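From: Retno Pangaribuan
To: Kidmont Hoops supporters list
Subject: Re: Brodar's ankle and the rest of the bench

Emiliano Huenchumán wrote:

> Does anyone know what the club is doing about Brodar? The update after
> practice only said he was "being looked at." If he's out along with
> Godoy, we're down to 8 players who have seen real minutes, and that
> road trip in December looks pretty grim to me.

Hi Emiliano, and hello to everybody else who has been writing in (I'm sorry I've been so quiet, I had a houseful all week and only caught up on the list over coffee this morning!),

I went to the open practice and sat low down on the visitors' side, so I can tell you what I saw, for whatever it's worth. Brodar came out in sweats with a boot on his left foot, and he was walking fine, chatting with the coaches and even tossing passes to the younger guys during the shooting drill. The assistant coach told a few of us it was a sprain and that they'd have another look in 2 weeks. I know that's a long way from a promise, but I went home feeling a good deal better than I did after reading the club's post.

Godoy is another matter. He didn't come out at all, and when my neighbor asked, we got a smile and a change of subject. I do wonder if his knee is worse than they've let on.

The part that cheered me up was the kid from the development squad, the tall one wearing 9. He set good hard screens, he talked on defense the whole time, and he stayed late to work on his free throws. I'd love to see him get some of Godoy's minutes while we wait.

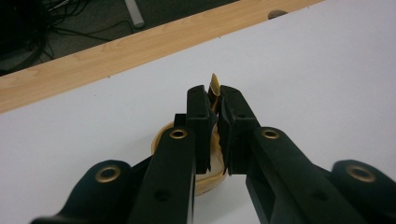 As for the road trip, I think we can split it if the guards keep the turnovers down — that last quarter against Grumico still makes me wince. They'll have a loud gym, too, with 2,000 people packed right up against the sidelines, and our younger players haven't been through that yet.

Is anyone driving up for the first game? I have room for two in the car, and I'd be leaving at 3:30 in the afternoon from the lot behind the gym. Write to me off the list if you'd like a seat.

Warmly,
Retno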